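Hiring the Catterall Rooms: frequently asked questions

24/05/2025
By Bradley Stockdale, Bookings and Lettings Office

The following answers cover the enquiries most often received by the Lettings Office. They apply to all three hire spaces in the Catterall building – the Pratari Hall, the Rilance Room and the Serano Studio. The signed hire agreement takes precedence over anything on this page.

Who may hire a room?

Rooms may be hired by local societies, charities, businesses and private individuals aged 18 or over. The person who signs the agreement is the hirer and must be present in the building throughout the booking. Bookings cannot be passed on to another group without our written consent.

How far ahead can I book?

Single bookings are accepted up to 12 months ahead. Regular hirers are invited to renew each October for the following calendar year and are offered their existing slot before it is released to others.

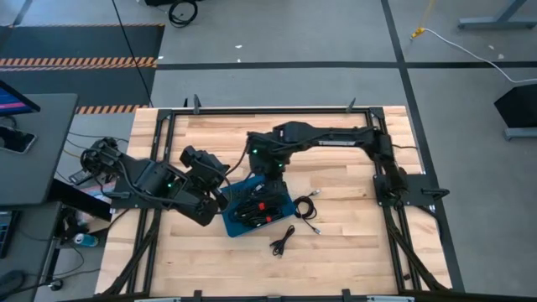
A provisional booking will be held for 16 days. If the signed agreement and deposit have not reached us by then, the date is released without further notice. We regret that we cannot hold two provisional dates for the same event.

What does it cost?

The Pratari Hall is charged at £195 for a half day. Prices for the Rilance Room and the Serano Studio depend on the time of day and are given on the current price list, which the office will send on request. Registered charities should quote their charity number when they enquire, as a reduced rate may apply.

Is a deposit required?

Yes. A deposit of £300 is payable for evening functions and for any event at which alcohol is served. It is returned to the account from which it was paid once the room has been inspected. Deductions may be made for damage, extra cleaning or late departure, and will be set out in writing.

Does my booking include time to set up?

No. Setting up and clearing away must take place within the hours booked. Hirers often underestimate the time needed to put chairs back, particularly after a seated meal, and are advised to allow for this when choosing their hours.

May we serve food and drink?

Cold food may be served in any room. Hot food is limited to the Pratari Hall, which adjoins the kitchen. Hirers wishing to sell alcohol must obtain a temporary event notice from the council and send us a copy before the event.
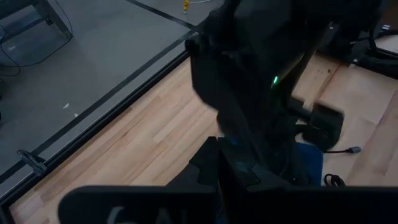
Reading time: 3 minutes

Do we need our own insurance?

Private parties are normally covered by our own public liability policy. Businesses, clubs and anyone charging for admission must hold their own cover and provide a copy of the certificate. Bouncy castles and similar equipment are not permitted indoors.

Is there parking?

There are two marked bays for blue badge holders beside the side entrance. Other visitors should use the public car park. Vehicles may stop at the front doors to unload but must not be left there – the access road is needed by the emergency services.

Can music be played?

Music is permitted in the Pratari Hall until 11 pm and in the other rooms until 9 pm. Doors and windows must be kept closed while amplified music is playing.

What happens if I need to cancel?

Please inform the office in writing. Fees are refunded in full where more than 16 days' notice is given. With shorter notice the fee is kept unless the room can be let again.

Whom should I contact with a complaint?

Complaints should be addressed to the Lettings Office, marked for the attention of Bradley Stockdale, and should give the date of hire and the name of the room.

Contact the Lettings Office | © Catterall Rooms | Back to top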